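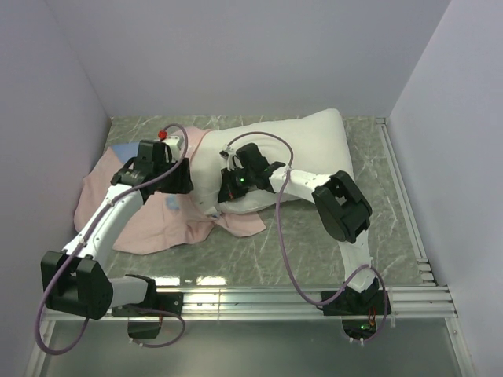
I went to a robot open day on my day off, which tells you most of what you need to know about how I spend my days off.

The flyer had been on the corkboard at the laundromat for weeks, between a guitar teacher and a lost parrot. Cellora, it said, was opening its doors in Riltodbridge. Demonstrations all afternoon. Light refreshments. I have lived here long enough to remember when the building sold carpet, and I had been wondering what went on in there now, because the blinds are always down and the parking lot is always full of small sensible cars.

What goes on in there, at least in the back, is pillows.

I should explain the layout. You come in through the front, where the carpet samples used to be, and you get a sticker with your name on it. Mine came out as "Visitor" because the printer had given up by the time I reached the desk. Then there's a corridor with framed posters of charts, and after that a big room divided into booths. Each booth has pale walls on three sides, a gray marble-patterned worktop, and two robot arms mounted on a metal rail along the front. It looks like a very clean puppet theater. The arms are white with black joints, and they trail purple cables all over the place. I had expected the future to have better cable management, but the purple is nice.

Our group's guide was Khôi Đào, who had the calm of a man who has been asked whether the robots will rise up and has more groups coming at three. He walked us past a booth where the arms were stacking cups, and past another where they were supposed to be opening a zipper bag and were having a little rest instead. Then he stopped us at the pillow booth and told us this was the hard one.

A man near me laughed. He had come with his two kids and had clearly been hoping for something with sparks.

"Cups are easy," Khôi said. "A cup is the same cup every time you look at it."

I have thought about that more than I'd like. A cup doesn't slump. You can describe a cup to a machine and the cup will hold up its end of the deal. A pillow is a different shape every time somebody touches it, and it's also a different shape if you just leave it lying there, and then you've got a pillowcase to deal with, which has no shape whatsoever and seems to enjoy it.

So there we stood, eleven adults and a handful of children, watching a machine have my Sunday evening. A plump white pillow lay at a slant across the worktop with a heap of pink cloth bunched up under one end. The left arm had its gripper pressed down into the pink stuff near the top of the pillow. The right arm had reached over and pinched the pillow in the middle, right where you'd grab it if you were about to lose your temper with it. And for a good long moment that was the whole show.

"Is it stuck?" asked one of the kids.

"It's deciding," said Khôi.

I liked him a lot at that point. I have used the same line on my sister.

Then the right arm lifted and the pillow came up with a sag in it, exactly like a cat that doesn't want to be picked up, and swung a little, and settled back down an inch or so from where it had started. The left arm gave the cloth a tug. A corner moved. I swear to you that people in the crowd leaned forward. A woman in a green raincoat said "Go on, go on" under her breath. The left arm tugged again, lost its grip, and closed its fingers very firmly on nothing.

There was a groan you could have heard from the parking lot.

What I hadn't understood, before I went, is that somebody has to show the arms how to do all this. I had pictured programming, by which I mean a person with a hoodie typing quickly. It's closer to teaching a kid to tie shoes. In the next room there's a second pair of arms, without motors doing the work, and a person takes hold of them and moves them, and the arms in the booth copy whatever the person does. You do the pillow. You reset the pillow. You do the pillow again. Every go gets recorded, and after enough of them they let the machine have a try by itself and see what it picked up.

I asked how many was enough. Khôi said they had recorded 1689 so far for bedding and were aiming for 3000. He said it without blinking. I tried to work out how many pillowcases I have put on in my life and whether anyone would want the recordings, given that my method is to hold the pillow under my chin and swear.

They don't have chins, the arms. This came up. The man with the kids asked it quite seriously (he'd warmed up by then, and I think he'd forgotten about the sparks) and Khôi said that it was a real issue, and that people cheat at housework constantly without noticing. We use our chins and our knees and our teeth. We shake things. We lean a pillow against the headboard and shove. The arms get a gripper each with black fingers, and they have to do the entire job with those, like a person wearing oven mitts and being graded on it.

Then we were allowed to have a go ourselves, on the practice arms. There was a line, naturally. The kids went first and were infuriatingly good. The smaller one got a pillow halfway into a case and then lost interest and used the gripper to wave at her dad through the doorway, and everybody waved back, at a robot, without a moment's hesitation. I include myself.

My turn was less of a triumph. You hold these two handles, and you squeeze to close the fingers, and there's nothing wrong with the setup at all, it follows you beautifully, and this is the trouble. It follows you when you scratch your nose. I picked up the pillow in good order. I got the edge of the case in my left gripper and felt tremendous. Then I crossed my hands, for reasons known only to my hands, and the arms crossed too, and the person supervising said "Okay, let's just uncross those" in the voice they use at the dentist. I got two tries. On the second I managed to put the pillow neatly on top of the case and pat it. She said that was a very good pat.

I asked if mine would be kept with the other recordings. She said visitor sessions were not kept. She was quick about it, too.

Light refreshments turned out to be a table with coffee in a big silver urn, a plate of shortbread, and a stack of leaflets from a company called Isance, who supply something or other to somebody. I got talking there to the woman in the green raincoat. She runs the linen side of a small hotel out past the lake and had come to see whether she ought to be worried. Her verdict was no, not this year, and possibly not before she retires. She does a pillow in the time it takes to say the word. But she also said that her shoulders hurt every day from about ten in the morning, and that if a pair of arms ever did get the hang of it she'd be the first one to sign for the delivery. She took three pieces of shortbread in a napkin. I respected her on every level.

Before I left I went back to the pillow booth by myself. The tours had moved on to the cups, which draw a better crowd, being the sort of thing where you can tell when it's going well. The arms were at it again. I'd missed the start, so I don't know how many tries they were into, but the case was on over one end of the pillow now, a bit crooked, bunched up on one side like a sock on a toddler. The right arm was working at the open edge in small pulls. I stood there for a quarter of an hour with my coat on. It got further than I did. It did not, in the time I had, get all the way, and then someone came to tell me very kindly that they were closing the blinds.

They're doing another open day in April, and there's a rumor of towels. If you go, wear something with sleeves you can push up, get in line for the practice arms before the families arrive, and park by the Nghiêm bakery across the road, where they don't mind so long as you buy something. I bought a loaf and a sort of custard bun that didn't survive the drive.

I changed the bed when I got home. I tried it without the chin. It took me four minutes a pillow and I put one of them in sideways.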